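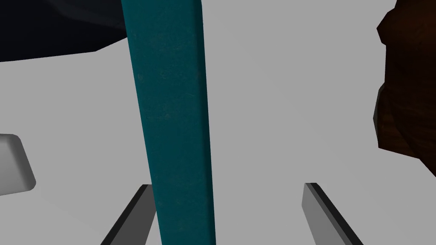 I want to redo the handrail on my basement stairs before November and I'm stuck on the finish. The old one is bare pine and gives you splinters. My wife wants color, something like the deep blue-green on that bar, with the faint speckle in it. I like the rounded edge too. Does a speckled finish hold up where hands go every day, or should I go plain satin?

Home Forums Paint & Finish Search this forum Go Advanced

plirton_deck
Plain satin. Texture holds skin oil and you'll be scrubbing it by spring. Sand to 220, prime, two coats, done.

I-seul Wang
I don't agree. I did ours with a speckled enamel and it wipes clean with dish soap. A smooth satin shows every ring scratch. Cost me 67 dollars with primer.

plirton_deck
How long has it been up?

I-seul Wang
Two years. Kids and a dog.

Chae-won Oh
Pine is the problem more than the paint. The knots bleed through light colors, less so through a dark teal, but use a shellac primer anyway. Check your brackets while it's off the wall. Mine were 20 years old and two were loose.

caninham_joe
A shop in Caninham quoted me 385 to do one rail. Do it yourself.

plirton_deck
Still say satin. Your rail.

Related threads
Loose newel post, upstairs landing
Shellac or oil primer over knots
Rail brackets into plaster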